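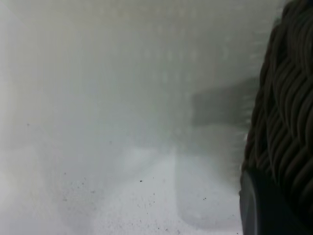 One tester on the Groen bench wrote that the wrist view should be judged before the grip force, and that a gripper which hides its own target from the camera has already lost half the comparison. The order of steps in this section follows that advice.

Section 5. Comparing two grippers with the wrist camera

Use this section when you have two grippers for the same arm and want to know which one suits your parts. It covers the Bilto two-finger gripper and the Eker soft-tip gripper on a Groen arm with a Bernanero controller. Other pairs can be tested the same way if both fit the standard flange.

Before you start

You need both grippers, the flange screws, a lint-free cloth, and a set of 9 test parts. Pick parts you really handle. Include at least one with a coarse surface, such as a braid or a weave, and one that is clear or pale.

CAUTION: Turn off arm power at the controller before you change a gripper. The fingers can close when the cable is plugged in.

5.1 Check the camera view

1. Mount the first gripper and tighten the flange screws by hand, then a quarter turn with the key.
2. Turn on arm power and open the Camera page on the controller.
3. Jog the arm to the inspection pose with no part in the fingers.
4. Look for haze, specks, and low contrast. A milky view with small dark specks can come from the lens cover, from a panel between the camera and the work, or from grit on the work surface.
5. Move the wrist a short distance to one side. Specks that stay in the same place on the screen are on the lens or its cover. Specks that move with the background are farther away.
6. Wipe the cover with the dry cloth if needed. Do not use solvent.
7. Save one still and name it with the gripper and the pose number.

Note: A near object can look sharp while everything behind it stays pale and soft. Do not take one sharp edge as proof that the whole view is good. Check the area where the part will sit.

5.2 Check how much of the view is blocked

1. Bring up the grid overlay on the Camera page.
2. Open the fingers all the way and save a still.
3. Close them on a test part and save another.
4. Compare the two. Write down which side of the view is covered and whether you can still find the outline of the part.
5. Repeat with the clear or pale part. If its edges fade into the background, change the lighting before you change the gripper.

5.3 Run the pick test

1. Load the program PICK COMPARE.
2. Set the number of cycles to 19 for each part.
3. Set finger speed to level 5 for both grippers.
4. Start the run and stay outside the marked zone until the light turns green.
5. Record drops, slips, and missed picks on separate lines.
6. Turn off arm power, mount the second gripper, and go back to 5.1.

CAUTION: Stop the run if a strand or loose end catches in a finger joint. Do not pull it free with arm power on.

Note: Error 333 means the controller still has the settings of the last gripper. Open Tool Setup, choose the gripper that is mounted, and restart the program.

Keep the stills with the pick counts. The Tool Setup values for each gripper are listed in Section 6.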